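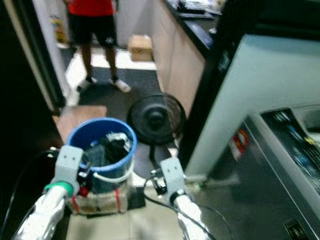 The Prilleo laundry bucket is a round, open-top bucket for carrying clothes to and from the washer. It is made by Dovus and sold one at a time or as a set of 2. We stock it for home laundry rooms and for small shared laundries, where a bucket gets filled, set down and picked up again all day. The blue one has a royal-blue body with a lighter rim and a thin white handle, and a pile of dark clothes fits inside with a white and grey piece laid on top. Set it on a box or a low stand next to the machine and you won't have to bend as far to unload.

Product details

Capacity: 65 liters
Material: plastic
Shape: round, open top
Handle: one, swing type
Lid: sold separately (Renolent flat lid, fits this size only)
Sold as: single or set of 2
Warranty: 15 months

Use and care

Wipe out with a damp cloth and mild soap. Do not use bleach cleaners on the handle - they make it brittle over time. Empty buckets stack, but take the handle off to the side first or the next one will jam.

The bucket is meant for dry laundry and for spun loads straight out of the machine. Soaking wet towels are heavy, so carry them in two trips, or hold the bucket by the rim with both hands. Dark clothes can go in damp for a short time. Don't leave them overnight, as there are no air holes in the sides.
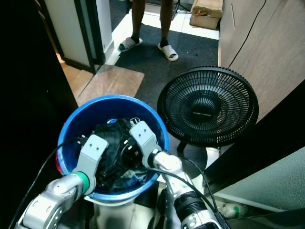 Esfahani wrote in to say that the handle has held up well after a year of daily loads, but that the old paper label left glue on the side and took some scrubbing to get off. Current stock has a hang tag on the handle and no label on the body.

Ordering

Single buckets ship nested in one carton. Orders for shared laundries are packed on pallets, and our warehouse keeps up to 2,000 on hand, with the lowest stock in September. Replacement handles are listed under Prilleo parts. Orders placed before noon go out the same afternoon. Unused buckets can be returned with the hang tag still on.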